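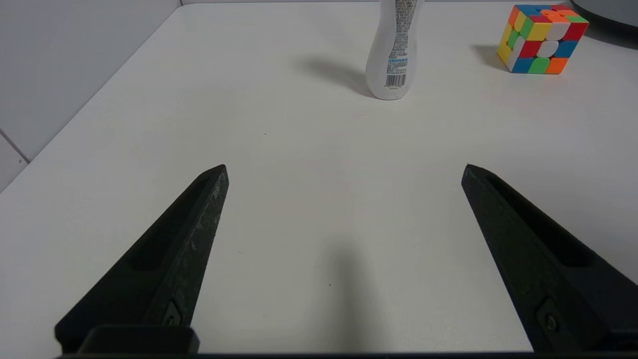
A gripper over the sorting table at Skostmont, with a bottle and a puzzle cube beyond its fingers.

Hae-won Tak packed mixed orders by hand for five years before Skostmont put a robot arm on one of the tables. She still works the same shift, but most of it is now spent teaching the arm and checking what it does.

"I used to go home with sore wrists," she says. "Now it's my eyes that get tired."

The company sends out small boxes of groceries and household goods, and no two orders are alike. Tak says that is the hard part for a machine.

"A bottle can tip over. A cube is easy until it sits at a bad angle. I know how to pick those up without thinking, and then I have to work out what it was I knew."

She drives the arm through each pick herself, 20 times for a new item, before it gets to try alone. On her screen she watches the view from the wrist, where the two black fingers are always in sight. The left one has pale scuffs near the tip.

The other table holds a wider mix – a can with a pull tab, a plate, an orange, a red snack carton.

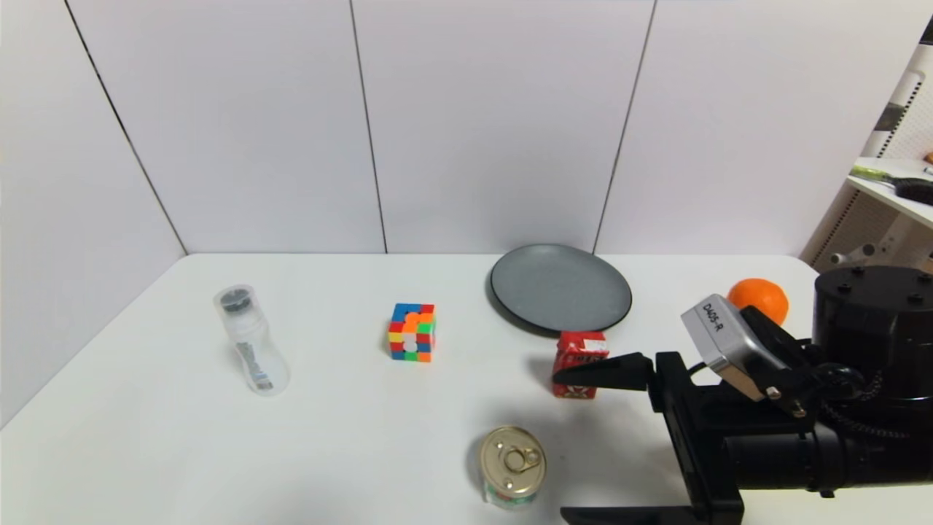
Who does the packing now

Skostmont has 23 people on the packing floor and says it has not let anyone go over the arm. Tak believes that, but she has noticed that two packers who left in March were not replaced.

"People ask me if I'm training my own replacement. I tell them I asked the same thing at the first meeting. The answer was that nobody's hours would be cut this year. I'd like to hear about next year too."

Her pay went up when she took the new role. She thinks the other packers should be offered the same training, and she has put that to her manager in writing.

She does miss the talk at the packing line. "It's quieter over here. I take my break with the old crew at ten, and they want to know what it dropped."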